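The Long Road to the Fruit Bowl

Jul 7, 2022

The promise has been the same for as long as I have owned a sink: any year now, a machine will do this for you. I have waited patiently. I have let things soak.

In March I went to see how the any-year-now people were getting along, starting with Mizuno, a small outfit that wants to put an arm in the back rooms of grocery stores. Its big ambition at the moment is weighing produce. A person picks up a piece of fruit, sets it on a scale, looks at a number and puts the fruit somewhere else. Teenagers do it while talking about something completely different.

For a robot it is a full day's work. Fruit is slick, it rolls, and no two pieces have the same middle. Put it down a little off center and it wanders away to start a new life on the floor. So the job gets boiled down to a tabletop, brown paper and blue tape, a kitchen scale, and something yellow to put on it.

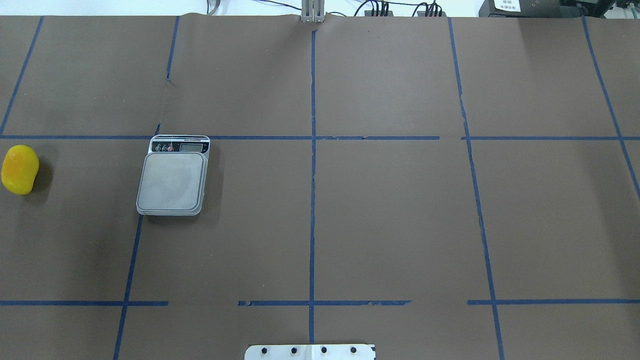 On the afternoon I visited, the arm needed 13 tries to get 11 decent weighings, and everyone in the room was delighted. I was too, by the end. You start rooting for the thing. It reaches out with the caution of a man taking a sandwich from a sleeping dog, and when the grip holds you want to call somebody.

Then you do the math. Each weighing took close to two minutes, and an engineer stood by the whole time with a hand near the stop button. My local produce clerk doesn't come with an engineer.

Over at Rundara they are folding towels, or at least making them smaller. Hustider, which sells to machine shops, has the better case: its arm moves metal parts from one tray to another, the parts are all alike, and no one minds if it takes all night. Shop floors can be arranged to suit a robot. Kitchens are arranged to suit whoever was last in them.

Jallov, the only one of the four with a home product on its website, told me it would ship in two years. I asked what it would do first. Dishes, they said, probably just the cups.

I went home and ran the hot water.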